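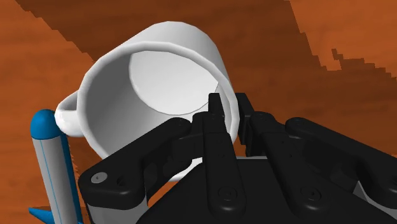
Drusska

Drusska is a hot drink made from roasted barley and dried chicory root, traditional in the mountain town of Brundeck and in the villages of the Plilar valley. It contains no caffeine and is drunk at any time of day, most often in the morning with bread or after the evening meal. In the town it is served with milk. In the upper villages it is usually taken black, with a spoon of honey.

Name

The origin of the word is not certain. The local teacher Radomir Yordanov, who collected dialect words in the valley, connected it with an old verb meaning "to crush", because the grain was broken by hand before cooking. Another opinion is that the name came from a family who sold the drink at the market. Older people in the valley say "druska", with one s, and this spelling is also found on early paper bags.

History

Barley was for a long time the main grain of the valley, which lies too high for good wheat. Real coffee was expensive, and the roasting of barley was common in the houses before any shop sold it. The first known workshop was opened in Brundeck by the Papadopoulos family, in a stone building near the lower bridge. In its best year the workshop sold 2,628 sacks, a large part of them to railroad canteens.

After coffee became cheaper, the demand went down quickly. The workshop was closed and the building was used for many years as a store for animal feed. Interest in the drink returned when the food writer Chutima Khunthong stayed one winter in the valley and wrote down recipes from 40 households. Her collection is still the most used source on the subject, although it says little about the villages on the north side.

Preparation

The barley is washed, dried and roasted in a flat iron pan until it has a dark brown color. It must be moved all the time, as burned grains give a bitter taste which milk does not hide. The chicory root is cut in small pieces and roasted separately – it needs less time than the grain. Both are then ground together. The usual proportion is four parts of barley to one part of chicory, but some families use also a little roasted rye or a dried fig.

For drinking, the powder is boiled in water for five minutes and left to stand until it sinks to the bottom. It is poured slowly and without a filter. A pinch of salt is added in some houses.

Present situation

Today drusska is sold ground and in bags in most grocery stores of the region. Brundeck has 1,855 inhabitants and two small roasting businesses, one of which works only from September until spring. On the last Sunday of the barley harvest a market is held on the main square, where the roasting is done over open fire. At the most recent market there were 105 stalls, including those for cheese, wool and garden tools.

See also: Barley tea, Chicory, Plilar valley

Contact – Terms of use – Copyright by the authors of the articles – Back to top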